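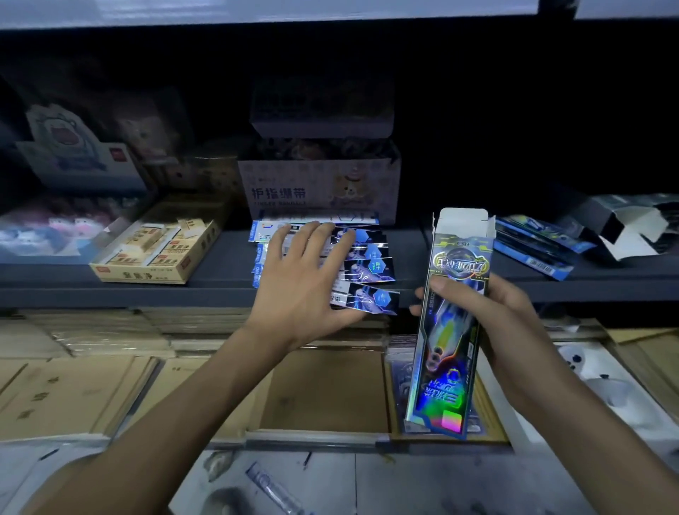
From the Bench: The Shelf Robot Learns to Count Pens

Readers who have followed the Jaltby workshop since spring will remember the arm. It was meant to draw holiday cards. It drew one, on the bench, in permanent marker, and was then retired to the top of the cabinet with a sock over its wrist joint. In May we took the sock off and gave it a new career in retail.

The idea came from Nafula Okoth, whose family has a stationery shop and who is tired of doing stock by crouching. Her question was whether a small machine on a rail could go along a low shelf, pull a packet forward, read what it was, and put it back where it found it. Most of us said yes right away. None of us had asked what the packets were like.

The packets are shiny. The pens that sell best come on holographic cards, inside holographic boxes, and a cheap depth sensor looks at a holographic card the way a cat looks at a bath. Our first test on the bench gave the distance to a single packet as 46 millimeters, then as minus something, then as the far wall. We moved the lamp. The far wall got closer. Nafula put a piece of baking parchment over the lamp and the readings settled down, so the parchment is now a part, with a line of its own in the parts list.

For those building along at home, the current machine is as follows. The rail is a drawer slide from a filing cabinet, the long kind, bolted to a plank. The carriage rides on it and is pulled by a toothed belt off a dead printer. The arm is the old card-drawing arm with its last joint sawn off and replaced by a two-finger gripper we named Buva, after a typo in the wiring notes. The fingers are padded with slices of kitchen sponge. The control software is called Cilludus and was also a typo, but a longer one.

Buva is good at boxes. Erasers, staples, anything with corners and a bit of weight, it picks up with the calm of an old librarian. Flat things are another matter. A card lying over another card over another card is one object as far as the software is concerned, and the arm will try to lift the whole row, think better of it, and fling the top one at whoever is holding the laptop. Three of us now wear safety glasses to handle stationery.

We decided we needed a proper record of how a person does it before asking a machine again.
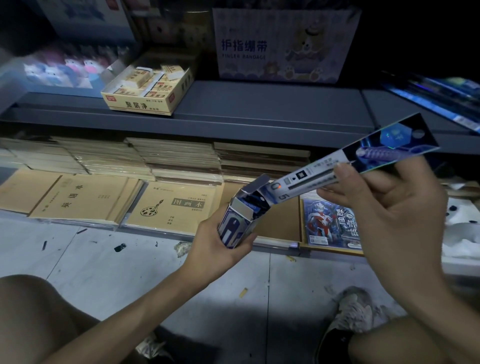
Opening a box turns out to be much harder to write down than to do. One hand keeps the box steady and never gets any credit. The other pinches the card and draws it out, and somewhere in there the grip changes, and if you ask anyone when it changed they'll say it didn't. Our arm has one hand. We had been planning around this fact by ignoring it. The plan now is a spring clamp on the carriage to play the part of the left hand, and I have been cutting versions of it out of scrap all month. Version four holds a box nicely. Version five holds a box so nicely that we had to saw the box out.

Some numbers, for the people who write in asking for numbers. The Cilludus log for the last long run shows 1569 grip attempts, of which 21 ended in the emergency stop, most of those pressed by me out of nerves. We are aiming for 500 in a row without anyone touching the button. I have offered to sit on my hands.

Politis, the second build, is further behind but better looking. It skips the drawer slide and rolls along the floor on four casters, which suits low shelves, and means its worst enemy is a tile seam. It meets one, stops, and reports a wall. Larger casters are on order. Until they come, Politis is helped over each seam with a ruler, and I don't think we can call that automation — more like walking an elderly dog.

Wanted for the workshop: a second drawer slide (same length, please measure before you carry it in), clean sponge, and packaging of any kind that glitters. Bring the boxes unopened if you can. We've used up all the ones with working flaps.

Bench time is evenings from seven, and the side door sticks, so push low.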